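Cleaning the inside of an old desktop computer
Workshop tips by Ilham Nair
March 17, 2025

My computer is old but it still does everything I need from it. In February it began to make a noise like a small hair dryer each time I opened a big spreadsheet. I opened the case on the work table and found dust in all the corners. Since then I have cleaned two more for neighbors, and these are my notes.

What to have ready

A Phillips screwdriver, a soft paint brush two fingers wide, a dry cotton cloth, cotton swabs, and a can of compressed air. I use the Firker brush because the hair does not fall out, but any clean brush with soft hair is good. Have also a muffin tin for the screws. Each cup is for one part of the computer, and I put them in the order I took them out.

Do not use the household vacuum cleaner inside the case. The plastic nozzle can make static electricity, and it can also swallow a small screw before you see it.

Before you open

Shut down the computer in the normal way. Pull the power cord from the wall and then press the power button for seven seconds, so that the rest of the electricity goes away. Take off the other cables too. If you are not sure where they go back, put a piece of masking tape on each one and write on it.

Work on a hard table, not on a carpet. Touch the bare metal of the case with your hand before you touch anything else, and do it again from time to time.

Finding your way inside

The silver metal box is the power supply. Clean it only from outside and never open it, even when it is unplugged for a long time -- there are parts in it that can keep a dangerous charge. The big green board is the motherboard. In a Dell like this one there is also a white metal cage, and the drives have their place there.
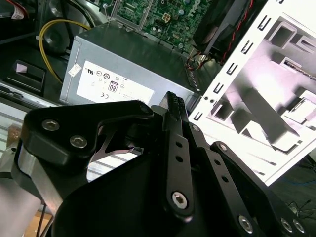 Brushing and blowing

Start at the top and go down, so the dust falls on places you did not clean yet. Brush very lightly over the board, always in one direction. For the narrow places between the metal parts a cotton swab is better than the brush.

Hold the can of air straight up. If you turn it upside down, cold liquid comes out and it can damage the board. Give short puffs only, two seconds each. When you blow at a fan, hold its blades still with one finger or with a swab. A fan which spins too fast from the air can break its bearing.

For the power supply, blow across the grille and wipe the outside with the dry cloth. I do this part on the balcony, when the weather permits.

If a cable is in your way

Take a photo with your phone first. Pull at the plug and never at the wires. Many plugs have a small clip on the side, and you must press it while you pull. If it doesn't move, look again for the clip before you use more force.

Closing

Check that no swab or screw stayed inside. Press each plug once with the thumb. Then close the cover, connect the cables and listen for the fans when you switch on. If one of them is scratching, switch off again and look for a cable touching the blades.

I clean mine two times in a year now. In a house with a cat I would do it more often.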